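I have been learning Dutch for two years, which on paper makes me somebody who can speak Dutch. On paper I also own a gym membership.

It started when my sister moved to a small town outside Ghent with a man who restores staircases. At the first family lunch I sat between his uncle and a very large bowl of mussels, understood the mussels, and smiled at everything else for four hours. On the train home I signed up for a Saturday class at the Clarkside adult centre. Up to 35 people per term, the leaflet said. There were six of us, and one was looking for pottery.

Our teacher is Jeanine Willems, who has been in Brindon long enough to complain about the buses like a local but still can't believe what we call bread. She doesn't think much of apps. I had arrived with 400 days of daily practice on one and was quite pleased with myself, and she asked me, in Dutch, where I had parked. I told her that the rhinoceros was reading a newspaper.

So we went back to the beginning. The beginning is the g. If you haven't met the Dutch g, imagine you've swallowed a bit of crisp the wrong way and are trying to be discreet about it at a funeral. The Flemish one is softer, more of a sigh, and that's the one I need, but our coursebook comes with recordings made by people from much further north who sound as though they're clearing a drain. I practised in the car. I practised in the bath. My neighbour asked if I'd seen a doctor about my chest.

After the g comes the word order, and I have some complaints. You set off in a Dutch sentence with a subject and a bit of a verb, everything's fine, you add the time and the place and who you were with, and all the while the rest of the verb is waiting for you at the far end like a parent outside a disco. By the time I get there I've forgotten which verb I was having. I once told Jeanine a long story about my weekend that had no verb in it at all, and she said it was very atmospheric.

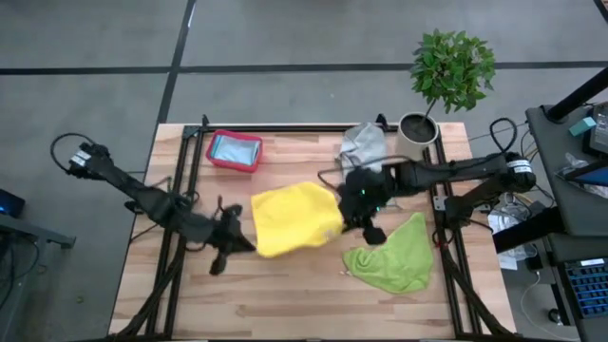
Then there's de and het. Both mean "the". Most nouns take de, some take het, and when I asked how you tell which is which, Jeanine looked out of the window for a while. Anything small is het, she said eventually, because you stick -je on the end and all the little things are het. I have exploited this without shame. Since October I've only spoken about small things. I'd like a little coffee and a little table by the little window. I must sound like I'm addressing a dolls' house, but my articles are perfect.

The vocabulary I was promised would be easy, English and Dutch being cousins. They are, in the sense that you and your cousin might both have a nose. Water is water and a boek is a book, and you relax, and then "slim" means clever and "brutaal" means cheeky, and you've paid somebody's daughter a compliment about her figure that she took as one about her exam results. I keep a notebook for these. It's a green Meijer one with squared paper, and I've filled 34 pages.

I do the homework at night with the radio off. Last term it was a 900-word essay on "my ideal house", and I got as far as the kitchen before running out of furniture I could name. The ideal house therefore has five kitchens. Jeanine wrote "expensive!" in the margin.

In June I went over again. Same garden, same uncle, whose name I now know is Bram Maes and who it seems had spent the whole of that first lunch telling me about his hernia. I'd prepared. I had a paragraph on the weather, a paragraph on the crossing and a question about his tomatoes, all with the verbs in the right place. I delivered the one about the tomatoes and he put down his fork and answered me in English - good English, better than my brother-in-law's - with a bit of a Leeds accent, from some years he'd spent up there selling conveyor belts.

I said, in Dutch, that I would prefer to practise. He said of course, of course, and switched back, and talked for twenty minutes, and I got perhaps a third of it. There's a second hernia. Something has been eating the tomatoes and he suspects the man next door, or possibly the man next door's goose.

I've signed up for another term. The leaflet still says 35. Pottery has moved to Thursdays, and the woman who was looking for it has stayed with us anyway, and her g is miles better than mine.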